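About Us - Vunolico, and how we came to test robots on knives and plates

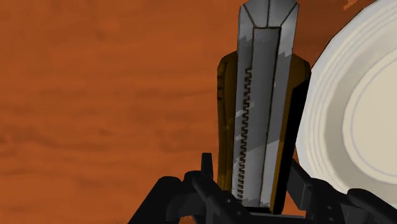
Irina Alipour

Vunolico is a small research company with a fairly narrow interest, which we have never managed to explain at a party in under ten minutes. We study how robots learn to handle the things people keep in kitchens, and in particular whether lessons learnt in a simulated kitchen are still any good when the robot meets a real one. If you have found this page because you are thinking of working with us, sending us a student or borrowing our test set, then welcome, and do put the kettle on, as I am told I go on a bit.

We began in a pair of rooms above a bicycle shop on Trameck Lane, with one arm, two desks and a very large number of spoons. The name Vunolico was made up on a train and means nothing at all. We did look it up afterwards in case it was rude somewhere, and as far as we know it is not. We have since moved downstairs and across the yard, where the floor is level and the heating works, and we still do most of our thinking at the same long table we bought for the first place.

What we work on

Most of our effort goes into one question. When a robot has been taught a task by copying examples, how do you find out how good it is without spending a month watching it? On a real arm every attempt takes time. Somebody has to put the objects back, check that nothing has slipped, write the result down and start again, and by the end of the afternoon that somebody is tired and has become rather generous about what counts as a success. We know this because we have all been that somebody.

So we do a large part of our testing in simulation. The tabletop, the plate, the knife and the gripper are all models, and the view is taken from close to the gripper, with its two black fingers at the bottom, because that is the view our method learns from. Our modelled kitchen is nowhere near as handsome as the ones you see in films. The wood grain is soft and blurry and the metal has a mottled, blotchy look to it. We used to worry a great deal about this and spent most of one winter trying to make everything prettier. It made very little difference to the scores, and we went back to the plainer models with some relief and much quicker computers.

What did matter was the starting position. A policy (our word for the part that decides how the arm should move next) could look excellent when the plate was always in the same spot, and then go badly astray when the plate was moved by the width of a thumb. We had been reporting averages over starts that were far too alike, and I am afraid that some of our early slides were a good deal more cheerful than they ought to have been.

The Vasari method

Our answer to this is a way of testing that we call Vasari. It was the name of a folder first, and the method simply grew up inside it. In plain terms, Vasari chooses the next starting position by looking at where the policy has been doing worst so far, and then tries more positions close by. It also keeps a share of the trials back for positions picked entirely at random, so that we do not become so fond of one bad corner of the table that we miss another. The random share is what we use for the overall score. The searching share tells us where the trouble is, and it is never mixed into that score, as it would make every policy look worse than it is.

In our main study we ran 1000 random trials for the knife and plate tasks, and the policy we had at the time completed 833 of them. We had privately been expecting rather better. The searching trials then showed us that a good many of the failures sat together, in starts where the knife lay close up against the rim of the plate and a finger had very little room to get in beside it. Once we knew that, we could do something sensible. We recorded further demonstrations for those starts alone, trained again from the beginning, and tested on a fresh set of positions that had played no part in the training.

The second policy did better in the crowded starts and very slightly worse in some of the open ones, and we still do not have a good explanation for the second half of that sentence. There is a long note about it in the write-up. One of our guesses is that the extra demonstrations made the arm a little too cautious in its approach, so that it sometimes ran out of time, but it is a guess and we have marked it as one.

We then repeated a smaller set of starts on the real arm. The order of the starts, from easiest to hardest, held up reasonably well. The actual success rates did not match, and were lower on the real arm in nearly every group, which is why we ask people to treat our simulated figures as a guide to where to look - and to please stop quoting them as a promise of how a robot will behave in somebody's kitchen.

What we share

The whole set of starting positions is available to anyone who asks, along with the object models and the scoring rules. There are about 1935 positions in the present release, including the ones we later decided were unfair, and those are labelled so you can leave them out if you prefer. The release notes were last revised on 7/23/19 and cover the changes to the plate model, whose rim used to be a touch too steep.

We also run an open week every June. Visitors can sit with us, bring a policy of their own and have it tested on our machines, and there is usually cake. Schools are very welcome, though we do ask for groups small enough to fit along one side of the table.

Working with us

We are always glad to hear from people who like careful testing and do not mind a slow answer. You need not have a background in robotics. Several of us came from quite other trades, and the best set of scoring rules we have was drafted by a colleague who used to mark pottery examinations. Write to the office at Trameck Lane, tell us a little about what you are trying to find out, and we will write back, probably at some length.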